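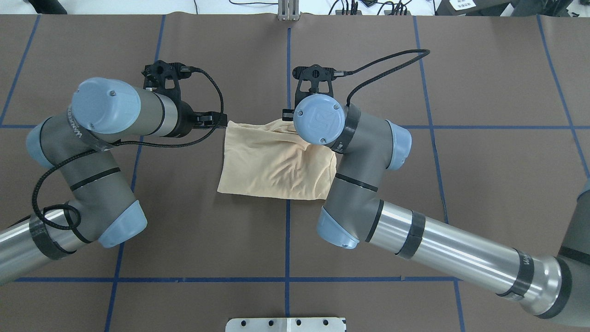 Corinne Haddley
Product Manager, Home Care, Fuklow

Grunex 105 Garment Steamer

The Grunex 105 is an upright steamer for people who have more than one or two shirts to do at a time. It replaces the Grunex Compact, which we stopped making in January. The boiler is new, the hose is longer, and the pole now locks with a twist collar in place of the old spring pin. The head and the brush clip are unchanged, so brushes from the Compact still fit.

Fill the tank with plain tap water up to the line. If your water is very hard, mix it half and half with distilled. Do not add scent, starch or fabric softener to the tank. They leave a film on the heating plate, and damage of that kind is not covered.

The steamer is ready when the light on the base turns green. Hold the head away from the garment and let it run for a few seconds first, as the first burst can carry drops of water.

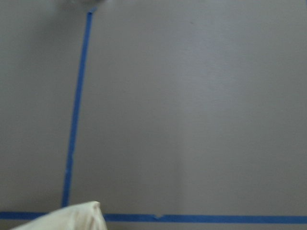
Blue tape on a smooth, flat surface.

Steam output has three settings. Low is for silk, rayon and anything with a loose weave. Medium covers most everyday cotton and blends. High is meant for linen, denim and curtains – it goes through a tank much faster, so plan on a refill if you are doing a full set of drapes.

In the box:
Steamer base with water tank
Pole in 3 sections
Hanger bar with trouser clips
Fabric brush
Heat-resistant glove
Descaling cap

The pressing board is sold separately as the Bakilana board. It hooks over the pole and gives you something firm behind collars and plackets. You can use the steamer without it, but

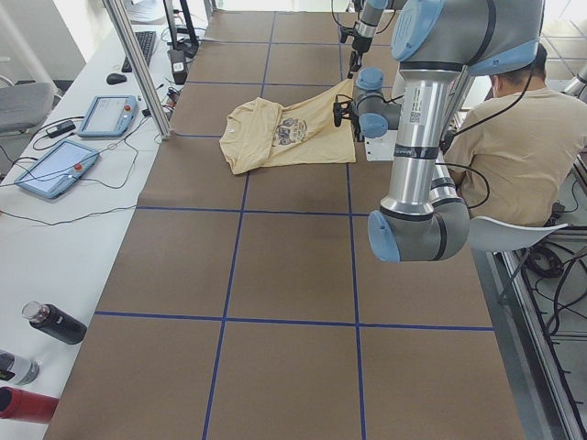
if you do a lot of button-down shirts we would buy the two together. The board folds flat and has a cotton cover that comes off for washing. Replacement covers are listed under part number 1017.

To store the unit, unplug it, let it cool fully, and empty both the tank and the drain plug at the back of the base. Water left in the boiler over a long break is the usual cause of brown spots on light clothes. Run a full tank through on High before you use it again after storage.

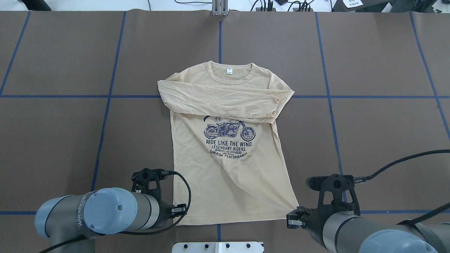

Printed shirts need a little more care than plain ones. Steam them from the inside whenever you can, and never press the head directly onto the print. Check the care label before you start. It is often inside the collar at the back of the neck, like the small white one on the beige shirt with the motorcycle. Fold the sleeves out of the way only after the body is done, or you will put fresh creases across the chest. Let the shirt hang until it is dry before you put it in a drawer.

Descale the boiler after every 17 tanks, or sooner if the steam gets weak. Citric acid solution works well. Vinegar is fine too, though the smell stays for a tank or so.

The Grunex 105 ships from our Ornenport warehouse. Spare hoses, glove and descaling cap can be ordered from the parts page.

Page updated Feb 22, 2025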